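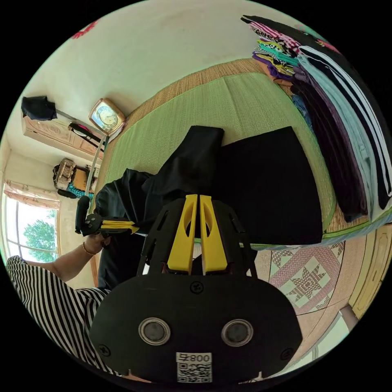 Datasets > Molter > Garment folding > README

# Molter Fold

Folding demonstrations recorded by hand with two grippers, one per hand. Clothes are folded on beds and tables in people's homes.

- Episodes: 344
- Held out for testing: 55
- Episode length: up to 300 frames

Each episode covers one garment – restarts are kept and marked in `notes.csv`. Left and right grippers are logged separately, so match them by timestamp before training.

Last updated Oct 21, 2020.

Related

- Mollah towel set
- Flallent gripper mounts
- Cirudeo replay tools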